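Garell Gripper Trial

Last updated: November

The Garell gripper trial compares two-finger grippers for servicing desktop computers. It uses a wrist camera and a Keltov controller.

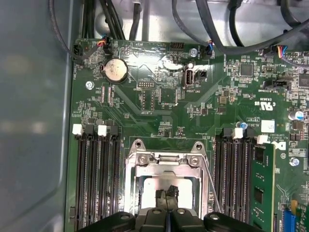

Each gripper makes 22 attempts per task, with finger force limited to 6 newtons on small parts. Flat modules are scored separately -- their smooth covers give the pads little grip. 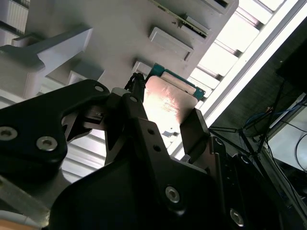

Ait Ali objected that the force limit favors wide pads and asked for a second series at a higher setting. The Gristier arm was kept for both series.

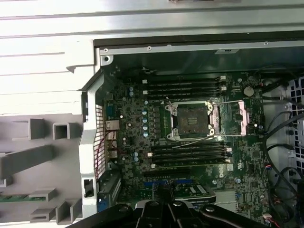
Gripper over an open tower with an empty CPU socket.

Controller logs are kept for 365 days.

Filed under: Grippers | Test methods
Shares: 6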